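Why Does Wood Have Stripes?

Have you ever put your nose right up close to a wooden floor or a cutting board and looked at all those wiggly lines? Go do it now if there's some wood nearby! Those lines are called the grain, and they are a kind of diary. The tree wrote it while it was alive, a little bit every year, and it's still there long after the tree became a floor or a chair or a baseball bat.

To read the diary, you need to know how a tree grows. A tree gets taller at the tips of its branches, way up high. But it also gets fatter, and that happens in a very thin layer just under the bark. The layer is called the cambium (say it KAM-bee-um). On the outside it makes new bark. On the inside it makes new wood, all the way around the trunk, like pulling on another sweater over the ones you already have on.

In spring, when there's lots of rain and the days are getting longer, the tree grows fast. The new wood is made of big, roomy tubes with thin walls, and it usually looks pale. Later in summer the growing slows down. The tubes are smaller and squeezed together, and that wood looks darker. Then winter comes and the tree rests. One pale band plus one dark band makes one ring, and one ring is one year.

So if you find a stump, you can count the rings and find out how old the tree was. Count only the dark ones or you'll get an answer twice as big as it should be! (I did this in front of my whole class when I was eight. I told everybody our maple stump was older than the United States.)

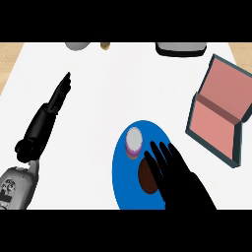
Now, a stump has circles, but a board has stripes. How come? It depends on which way you cut. Think about a rolled-up jelly cake. Slice across it and you see a swirl. Slice it the long way, from one end to the other, and you see long lines. A log works the same way. Cut straight across and you get rings. Cut along its length and you get stripes. If the saw goes near the side of the log, the stripes bend into tall pointy shapes that look like flames or church windows. Carpenters call those cathedrals, and once you've noticed them you will see them on doors everywhere.

And what about knots, the round dark spots? Every knot was once a branch! The trunk kept getting fatter and grew right around the bottom of the branch. The grain has to swerve to get past it, the way water in a creek goes around a rock.

Rings can tell you about the weather, too. A wide ring usually means a good year with plenty of rain. A skinny ring might mean a dry year, or a year when hungry caterpillars ate most of the leaves. Black marks along one side can be scars from a fire. Scientists who study all this have one of the best job titles there is: dendrochronologist. Den-dro-kron-OL-o-jist. Try saying it with a mouthful of crackers.

They don't have to cut a tree down, either. They use a hollow drill that takes out a piece of wood as thin as a pencil, with a little stripe on it for every year. My neighbor Satish Yadav let me look at one he took in March from an oak near Ulard. It had 175 rings, and I needed a magnifying glass for the ones in the middle, where the lines were packed as tight as pages in a book.

Some trees go a lot further than that. Plenty of oaks live to be 500, and there are bristlecone pines in California that have been growing for more than four thousand years. They grow so slowly that some of their rings are thinner than a hair.

Not every tree makes rings you can count. In places where it is warm and wet all year long, a tree may never take a winter rest, so it just keeps going and the wood comes out nearly the same all the way through. Palms don't make rings at all. They are more closely related to grass than to oaks!

Things to try

Lay a thin sheet of paper over a piece of rough wood and rub it with the side of a crayon. The grain will show up on the paper. Try 4 different pieces and see which has the widest stripes.

Look at both ends of a wooden board. Can you find the curves of the rings? Guess which side was closer to the middle of the tree.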